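6/18/19, Radholm, ceiling lights

Continued with the flicker complaint in the east bay. Kieran Corrigan says it is worst late in the afternoon, when the dimmers pull the row down to the daylight setpoint. I can't see it at full output. At low output I get a faint ripple at the edge of vision if I look at the far wall.

Fixtures are Jernby linear LED, all on one Mirkdale dimming controller. Circuit was tagged out before I opened anything and checked dead at the terminals.

Started with the meter on the white table, flat on the surface, blinds down. Full output reads 441 lux. Let the fixtures warm up for nine minutes before logging, same as last time. 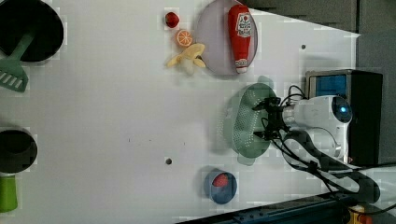

Next, the control line. Voltage at the controller is steady. At the last fixture in the row it sags a little and carries noise that tracks the HVAC fan. The pair runs in the same conduit as the fan feed for most of its length, so pickup is likely. With the fan off, the noise drops to something I can't separate from the probe's own.

Noise on the control pair doesn't explain all of it. Fixture 5 still ripples with the fan off, the others don't. Modulation at the low setpoint is visible on the scope with the photodiode held under the diffuser, at twice line frequency. That points to the driver's output capacitor. 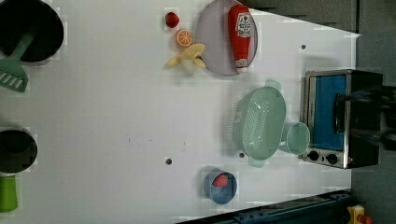 *White table, low setpoint. Pan and green spatula at top left.*

Pulled the driver from fixture 5. Label matches the drawing. One capacitor has a slightly domed top. No smell, no browning on the board. ESR is well above the two I measured from the spares box. Did not measure the rest of the board.

Put in a spare Phelan driver, same current setting. Steps, for Martim Moreira, who has the west bay:

- Tag out and check dead at the fixture terminals. The switch leg is not enough; the emergency feed is separate.
- Set the driver current before it goes in. The DIP switches face the housing once it is mounted.
- Land the control pair with purple to plus. Two fixtures had it reversed and sat at minimum output.

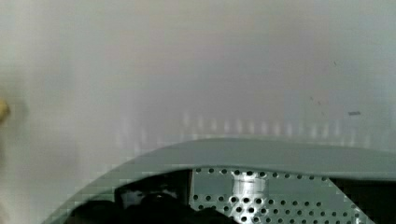

- Warm up, then step the dimmer down slowly with the photodiode in place. Log any setpoint where the trace breaks up.

After the swap the row runs even down to the low setpoint with the fan off. With the fan on there is still a small wander, same on every fixture. Table reading at full output is around 96 percent of the commissioning sheet. Acceptable.
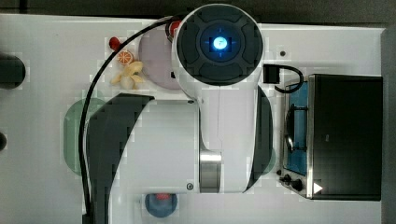 *Table from overhead, arm across the middle, toy food and stove.*

Open items:

- Reroute the control pair out of the fan conduit. Needs a lift and a morning.
- Order spare drivers. Check lead time before October.
- Ask Kieran for the time of day if he sees it again.
- West bay drawing shows the old controller address. Correct it.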